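Ketanico dig opens to visitors as the burnt house at Grakden gives up its floor

For release: immediate use

I've been digging on the hill at Grakden for five seasons now, and I've never had to write a press release with mud still on my sleeves, so bear with me. We have a floor. A proper clay one, baked hard when the house above it burned down, and it runs right under the old sheep track we've all been walking over since the first year.

The house belongs to the late Neolithic. We've known there was a settlement up here ever since the Pakent survey picked up dark patches in the ploughed field, but until June all we had were pits, broken pots and a great many snail shells. Then we moved the trench a few metres uphill, towards the trees, and hit burnt daub with the marks of the wattle still pressed into it. You could lay your finger in the grooves! I may have shouted. 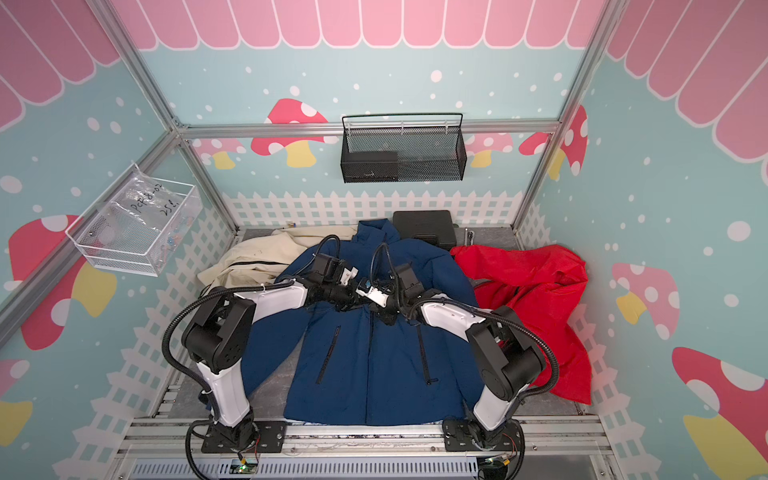 So far we've cleared two rooms. The bigger one has an oven against its north wall, rebuilt at least once, with the second lining sitting slightly crooked on top of the first. Next to it we lifted 140 clay loom weights, most of them lying in rows as if they'd dropped straight down from a loom that was standing when the roof came in. Some are pierced a bit off centre and a few have thumbprints in them. The smaller room is harder to read. There's a grindstone, a patch of charred grain and not much else, and I've changed my mind about it twice already (storage, then kitchen, then storage again).

I'd like to be careful about one thing, as the local paper has already run the word "massacre". We've found no human remains in either room. Houses of this period burned for all kinds of reasons, and there's a long argument among archaeologists about whether some of them were set alight on purpose by the people who lived in them. I don't know which it was at Grakden. The samples have gone off to the lab and we should have the first radiocarbon dates by January.

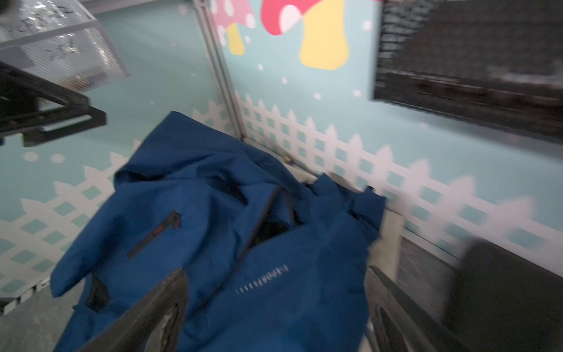 What I keep coming back to is the cloth. None of it has survived, of course, but that many weights means somebody in this house was weaving seriously, and in a couple of lumps of clay we have the faint print of a plain weave where fabric was pushed against it while it was damp. It takes some getting your head round when your own idea of clothes is a navy jacket with a zip up the front and X-SPORT printed on it in white. Every thread here was spun by hand, from flax we think, though I'd want a specialist to look at the prints before anyone quotes me on that. We've made a rough copy of an upright loom with replica weights and we're learning very slowly how to use it. My first strip of cloth was narrower at one end than the other and I'm rather fond of it.

Now the practical part. The trench will be open to visitors every afternoon from 2 until dusk for the rest of the season. It's free. The way up starts at the bridge in Ghiță and follows the stream for a while before it gets steep, so please wear decent shoes. There's room for 100 people on the hill at once, and if it's busy we'll ask you to wait at the bottom, where there's shade and a bench. Dogs are welcome on a lead. Children can try the loom and handle the replica weights, and we'll have a tray of real pottery bits out for washing when the weather allows.

School groups should get in touch before coming so we can keep the trench clear for them. We can do mornings for schools, which suits us better anyway as the light is good then and the diggers haven't started on their sandwiches.

The finds will stay in the Ketanico store over the winter while we draw and catalogue them, and the loom weights will go on show in Pakent in the spring. Journalists who'd like to see the floor before we cover it over are very welcome to come up with us any morning. Bring a hat.

Contact: the Ketanico dig office, Pakent. Pictures of the trench, the oven and the loom weights are available on request.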